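From: Morenike Wike
To: Disbridge Kitchens list
Date: 20 May 2021
Subject: Re: [disbridge-kitchens] Butcher block next to a dishwasher, yes or no?

Bernd Lenz wrote:
> We're down to two choices for the counters, wood strips or the gray
> Cindix laminate, and my wife wants the wood. My worry is the
> dishwasher, which has to go in the corner. Doesn't the steam wreck it?
> Also, how do you load the thing when it's jammed in a corner like that?
> And is anybody still using plastic plates? We have grandkids coming
> in August and I don't want to buy china just to sweep it up.
> The Perić quote for the wood is 2480 installed, by the way.

Hi Bernd, and hi everybody,

Go with the wood! Your wife is right (sorry). We have an L-shaped counter in warm brown strips, all different tones, and the dishwasher is in the corner just like yours will be. I was nervous too, with my house being from 1927 and not having one straight wall in it, but I oil the counter whenever it starts looking thirsty and I crack the dishwasher door only after it's had time to cool down. The one place I fuss over is the joint where the two runs meet. Get your installer to seal that properly before he leaves, and wipe up puddles there the same day.

2480 sounds fair to me if it includes the sink cutout. Ask, though! Ours didn't, and I found out when the bill came.

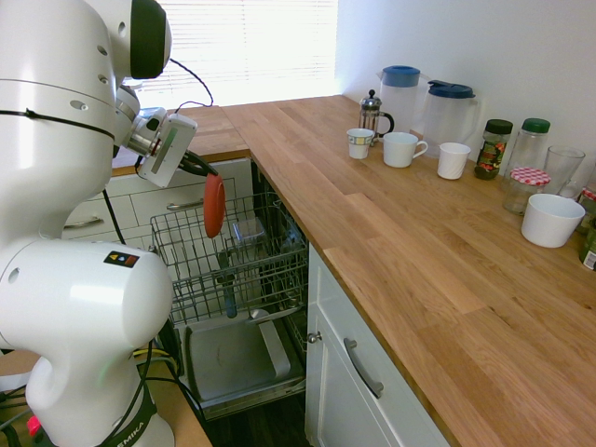

LOADING IN A CORNER

You do get used to it. Pull the upper rack all the way out before you start, and figure out now which side you'll be standing on, before the drawers go in. You can't get at the drawers right beside an open dishwasher door without doing a little dance, so I'd keep the everyday silverware somewhere else. We line up the glasses and jars along the counter by the wall and they go straight from the rack to there, and half of them never see a cupboard, to be truthful.

PLASTIC PLATES

Yes, me, guilty. I've had the Rorulix ones for years and paid 40 dollars for the whole stack. Kids drop them, husbands drop them, they bounce. Check the bottom for the dishwasher mark, and if you can, keep them off the lower rack. Tomato sauce will stain the pale ones, so I'd get a darker color and stop worrying about it.

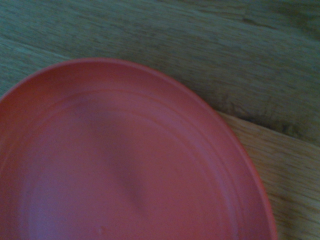 Coral-red plastic plate on the wood. The ridges inside the rim are where dried oatmeal likes to hide, so give them a quick brush first.

If you want to see the counter in person before you sign anything, come by any morning after 11 and I'll put coffee on. Bring your wife and your tape measure. And does anyone else on the list have a counter oil they like? I'm down to the last inch of mine.

Morenike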